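Unit 4: Clamping During Glue Cure

A bar clamp has a fixed head, a sliding head and a screw or trigger. The load it applies acts along a line between the two pads. Pressure on the joint equals clamp load divided by the area over which the load spreads. For a clamp load of 600 N on a narrow edge, a caul is needed to widen that area.

Load spreads from each pad at close to 45 degrees on either side. Wider stock therefore allows wider clamp spacing. Place the pads so that the load line passes through the center of the joint; an offset load line opens one face.
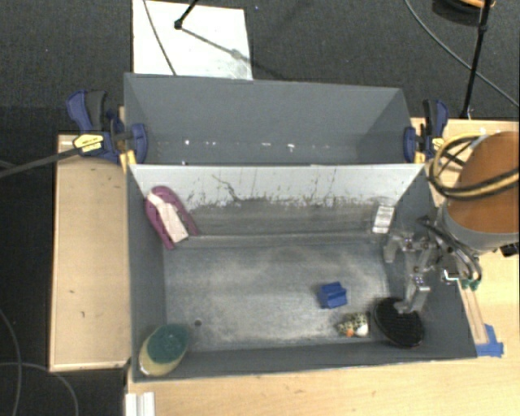
Fig. 4.2. Blue bar clamps at opposite corners of a divided bin.

Leave the assembly under load for 30 minutes before moving it, and 12 hours before machining. Cold shops need longer. Starved joints come from high pressure on thin glue, and thick glue lines from low pressure or poor fit.

Reading before the lab: Edberg handout, sections on cauls and creep. Bring the load table from Unit 3.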